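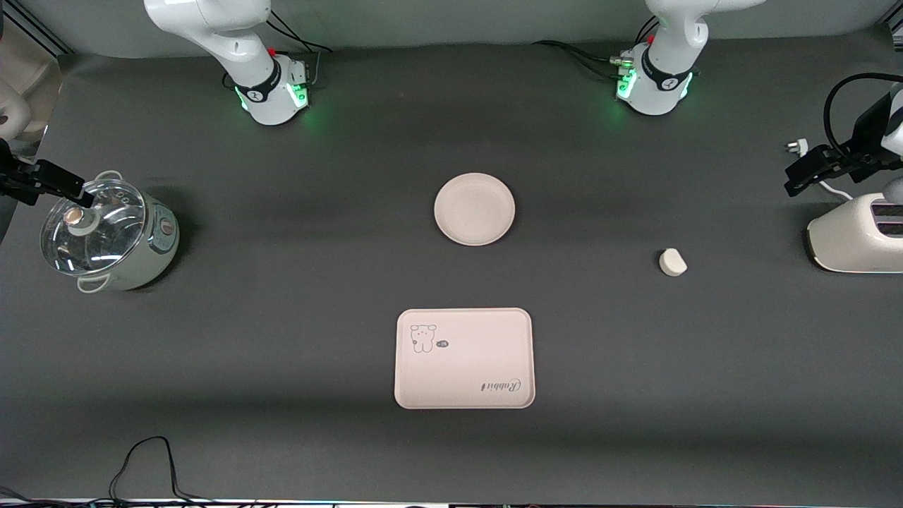

3.2 What people do with lids

I'll admit I didn't plan on writing a whole section about lids! When Gisela Quezada and I started our study of how people set out and put away small kitchen items, lids were one line on the coding sheet, somewhere after spoons. Then we read the February diaries, and they were everywhere - lids in drawers, lids stacked upside down, lids leaning behind the toaster.

We had 12 households keep a diary for 30 days, and I coded the entries with Elba Godoy (700 of them, and yes, my eyes hurt). An entry counted as a "lid entry" if the writer said where the lid was, even in passing. If a pot was put away with its lid on, we coded that as "kept together," and everything else went under "parted." Pots with a control panel and dial on the body got their own code, because people wrote about them so differently from ordinary stovetop pots. They tended to live out on the counter, lid on, and hardly anybody described nesting them inside anything else.

Glass lids gave us the most trouble. Some writers loved being able to peek in without lifting anything, and others grumbled that the knob on top ruined every stack they tried to build. Elba wanted to split those into two codes and I didn't, so we went back and forth over it for most of an afternoon. We ended up with 4 codes for lids in all, and the knob complaints went under "stacking," where I still think they belong.

Figure 3. A glass-lidded pot with a dial on its side, lid in place, coded as "kept together."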